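Small Automation Forum > Buying and Budgeting
Thread: One arm or two for a table-clearing bench?

rasberg_bench
2022-04-16
Hello all! We've finally been given money for a proper sorting bench at Calldale and I'm as giddy as a child. The job is clearing a table: play food one way, crumpled tissues the other, with a powered bin as a later stage. I've got three quotes in and they disagree about nearly everything. My worry is the gripper. Peppers are easy to budget for, tissues are not!
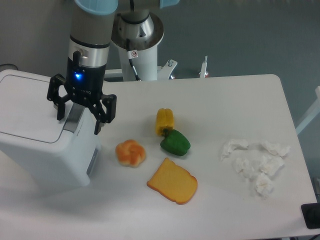
So my first question is whether to spend on a decent two-finger gripper now, or buy the cheap one and put the difference into a second arm. I'm leaning towards the gripper. The arm quote from Uvier also leaves out the table clamps and the cabling, so do read the small print if you're pricing with them.

quintero_fan
Gripper, every time. We bought two arms first and had one sat under a dust sheet until July. Lovely arm, no money left for fingers.

mostly_brackets
Disagree. The second arm is where the fun starts, and it's far harder to get approved later. Fingertips you can make yourself. We print ours and have got through nearly 200 of them, at pennies each.

quintero_fan
Pennies each plus the printer, plus the person minding the printer!

rasberg_bench
Ha, fair. We do have a printer already — it's the minding I can't cost. What did you both do about soft stuff? The bread roll and the slice have a bit of body to them, but a tissue lies so flat that I keep wondering about suction.

mostly_brackets
Suction on tissue was miserable for us. Thin pads on the fingers, come down steeply, pinch in the middle. Leave the tissues crumpled and you're halfway there.

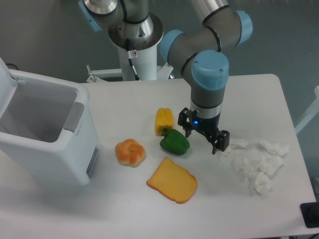

Gripper over the table, peppers to one side and crumpled white bits to the other.

tea_and_torque
Can I put in a word for the dull things? Budget for spare cables, spare pads, and a table with room at the edges. Our first table was 39 cm too short and the bin ate half of it. I'd also keep 5 per cent back for whatever you forgot, and you will have forgotten something.

quintero_fan
5 per cent is brave. I'd double it.

rasberg_bench
Brilliant, thank you! Good gripper and one arm this year, then, with a second mount priced in. I'll ask Uvier for the clamps as a separate line and post the numbers when they reply.

mostly_brackets
Still think you'll wish you'd got the second arm, but do post them, I love a good spreadsheet.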